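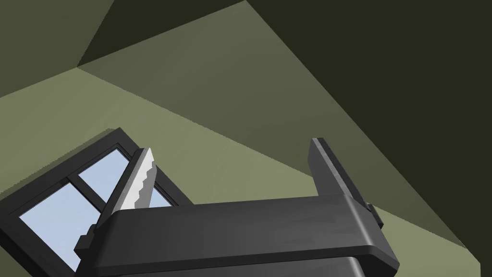

Jul 22, 2023 – by Mykhailiuk
2 min read

Sticky cabinet doors, quick fixes

Dish soap, warm water, soft rag. Wipe with the grain – not too wet. Dry it right away. Grease by the handle? Baking soda paste, ten minutes, wipe off. Dont scrub.
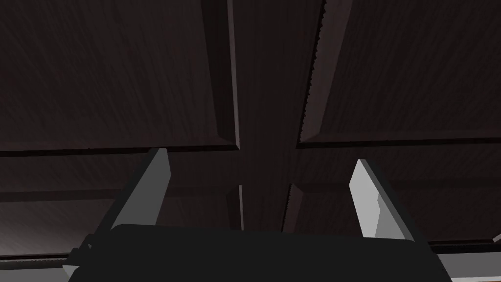 Dark wood panels: go easy along the bevels.

Old toothbrush for the corners. Wax twice a year, I do mine in December.

Comments

Flirkard: does vinegar dull the finsh?

Flimeo: did on mine. Soap only now – much better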